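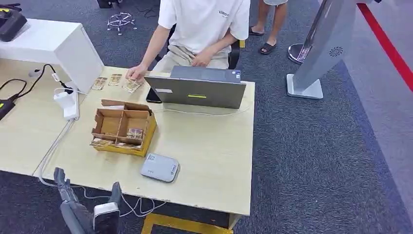 Ticket 222: Right gripper stops short on close
Opened by: Widad Masri, Jakosdale Robotics Club
Date: July 3, 2020
Status: Open, much happier than this morning

Card sorting is so close! Rami Hourani has the tray layout sorted out and the pick routine finds every card we give it. The gripper is what's holding us up. Tell it to close to 99 percent and it quits early with error 11, then sits there until we re-home it.

Tried so far: re-homed, swapped the cable, loaded Yogesh's older config. Same error every time.

Next I had a good look at the linkage and the two ribbed pads. Shadi thinks the pivot bolt was set too tight when we changed the pads, and I love that theory (it's a hex key fix!).

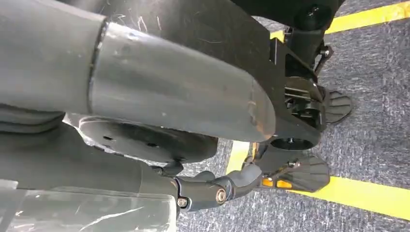
Category: Hardware / End effector

Reply from Ayman Daher: Back the pivot bolt off a little, close by hand with power off, then re-home. Drop the close speed to 5 for the first run.

Widad: Did it, and the first run closed all the way, no error!! Leaving this open until we've done a full tray.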